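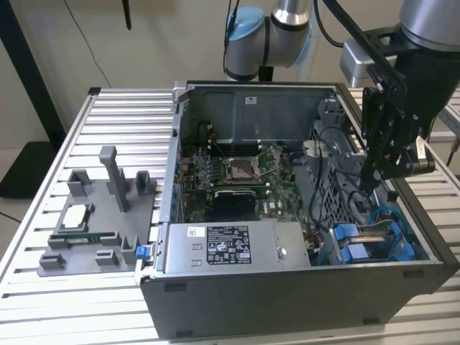

Jarnwood repair mornings to move into the old library from Thu 9 April

The repair mornings that have been running in the side room of Jarnwood Methodist Hall for the past few winters are on the move, and anyone with a sulky toaster, a coat with a broken zip or a computer that takes half an hour to wake up will be pleased to hear that the new place is bigger, warmer and a good deal easier to get a pushchair into.

From Thu 9 April the sessions will be held on the ground floor of the old library in Drillow Street, in the long room that older readers will remember as the children's section (the one with the window seat, which is still there and has been given new cushions). Doors open at half past nine and the kettle goes on shortly before that. The last items are taken in at noon, so that everybody can be on their way by one.

The mornings began as a bit of an experiment, with a couple of sewing machines and a borrowed box of screwdrivers, and they have grown into one of the best-attended things in the town's week. Since last November 1070 items have been brought through the door. A fair few of them were lamps. Lamps have always been the most popular thing to bring, closely followed by vacuum cleaners, and then a great long tail of everything else: clocks, garden shears, music boxes, a pair of bellows, hair dryers, rucksacks, and one very handsome wind-up gramophone that had spent most of its life in a loft in Horkia and came over on the bus wrapped in a candlewick bedspread.

Moving house has given the group the chance to do something it has wanted to do for a long while, and that is to give each kind of job its own corner. In the hall everything had to happen at the same row of tables, and it was not unusual to find somebody darning a jumper at one elbow and somebody sawing a chair leg at the other. At the old library the sewing and mending will be by the windows, where the light is kindest. Woodwork and anything dusty will go in the back porch. Small electrical goods will have the middle of the room, near the sockets, and computers will have a bench to themselves along the far wall.

That last one has been asked for more than anything else. A great many households have an old desktop computer sitting under the stairs, too slow to be useful and too full of family photographs to be thrown away, and it is surprising how often a new lease of life comes down to a bit more memory or a replacement drive. If you are bringing a desktop, there is no need to carry in the screen, the keyboard or the mouse, as the bench has its own. Do please bring the power lead, and do please copy anything precious somewhere safe before you set out if the machine will let you. If it won't, say so at the welcome desk and somebody will have a look at that first.

Laptops are welcome too, though the very thin ones can be a struggle to open and you may be sent home with advice and a biscuit. Printers, sad to say, are still off the list. So are microwave ovens, and anything that runs on petrol.

It all remains free of charge. There is a tin on the tea table for those who would like to drop something in, and what goes into it pays for fuses, thread, glue and milk. Where a job needs a part, you will be told what it is and what it is likely to cost before anything is ordered, and you are quite at liberty to go away and think about it. Parts usually take a week or so to arrive, and a note will be put by with your name on it so that you can come straight back to the same bench.

Because the mornings have become so busy, there will be one small change to the way the queue works. You will be given a numbered card as you come in, and there are 44 cards in all. Once they have gone, they have gone for that morning, though you are very welcome to stay for a cup of tea and put your name down for the following week. Each visitor may bring up to 2 items on one card. Large families and anyone collecting for a neighbour should have a word at the desk, where a sensible view will be taken.

Getting there should be simple enough. The Paisan bus stops right outside, and the Horkia one at the bottom of the hill by the chemist. There are 3 parking spaces at the side of the building, which are being kept for blue badge holders and for people unloading something heavy. Everybody else is asked to use the car park behind the market, where the first two hours are free. The front step has been replaced by a ramp, and the lavatory on the ground floor is accessible.

Children are welcome and always have been. For the spring there will be a take-it-apart table for those aged seven and over, with old radios, telephones and alarm clocks that are past mending, and a good supply of small screwdrivers. Grown-ups must stay with their children, and past experience suggests that they will need very little persuading! Safety glasses are provided in two sizes.

The Methodist Hall has been a generous home, and the group would like to thank the congregation for putting up with the sawdust, and for never once complaining about the morning when the cuckoo clock was tested during choir practice. The hall's own coffee mornings carry on just as before, with the same excellent cheese scones.

Help is wanted at the new place, particularly from anybody who can sharpen knives and tools, re-cane a chair seat or mend china. You don't need to be an expert, and you don't need to come every week. There is also plenty to be done by people who wouldn't know one end of a soldering iron from the other, such as welcoming visitors, writing out the cards and washing up. Call in at any session, or leave a note in the green box inside the library porch.

The room will be open for a look round on the afternoon before the first session, from two until four, with tea and cake.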